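What to ask at a robot open day for the tool case demo?
Asked in Automation at Work, 19/10/2021

I have a place for the open day at Tesero, where a robot arm works with an open tool case on a table. My chief wants a one-page report after. I repair conveyors, so I know motors, but arms I don't know. Which questions are useful, and how early must I come?

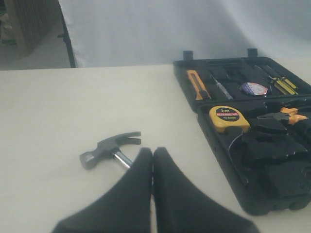
Marama Partington
Maintenance planner, Bomcombe

I was at the same demonstration in July. Please come early -- the front row is full quickly, and from the back you see only shoulders. The case has a utility knife, a tape measure and other hand tools, each with its own shape in the plastic. So my first question would be how exactly the case must be placed before the arm begins. Ask also who stops it when a tool sits badly, and how long they need to set up for a different case.

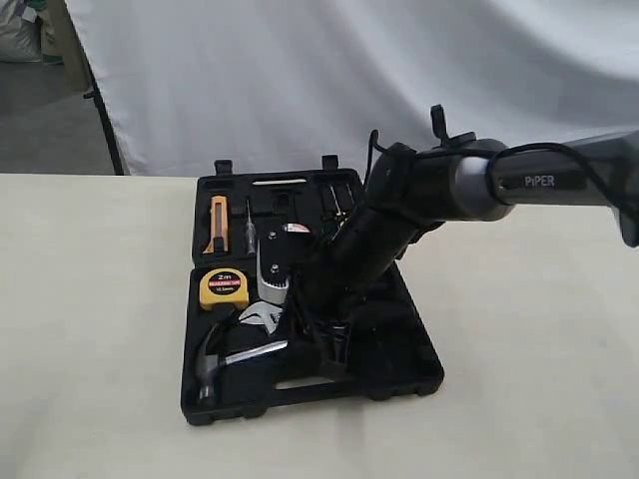

Fadgate wrote under this that price should come first. The person at the desk told him 3499 for the arm and 1268 for one day of training, and he had to ask 2 times before he got the second number. He did not write which currency.

I agree with him about the training, it was not in my leaflet.

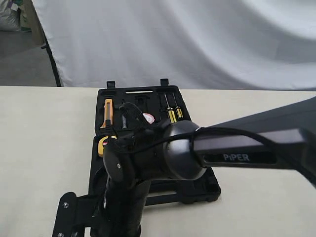 Arm over the open tool case, tape measure in the lower tray

Palacios
just go, its free. parking is bad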